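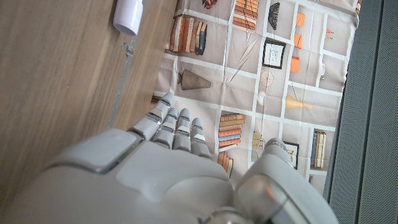

Asked by putley_tenant, December 2024
Filed under: Home energy > Hot water

Is a heat pump hot water system worth it for two people?

A bloke from Kramer quoted us $744 out of pocket for a heat pump to replace our old electric storage tank, after rebates. He reckons we'd save $585 a year. Our entire hot water spend last year was $800 and that's with long showers, so I'm struggling to believe it. The quote runs out at the end of the month, of course. Has anyone got one and checked their own bills?

3 answers

gumnut_62
Got ours in September and love it!! So quiet, and the water is beautiful. Haven't had a full bill yet. Go for it.

offpeak_sceptic
I'd be wary. A saving that size is possible on paper, but ask which tariff he used. If your old tank is on controlled load you're paying the cheap overnight rate, and plenty of sales sheets work out the "before" figure at the general rate. Get these in writing:
- tank size and the recovery time in winter
- warranty on the compressor as well as the tank (they're often different)
- who does the warranty work out your way
- whether the price covers disposal of the old unit and any switchboard work
My first quote from Sendard was lower than the one I signed. It ended up at $1,073 once they'd added a new circuit and a slab. I'm happy enough with the unit. The brochure savings I have not seen.

kulurora_kev
Mate got a cheap one and it rattles all night. Put it away from the bedroom and the neighbour's bedroom. Gas is better anyway imo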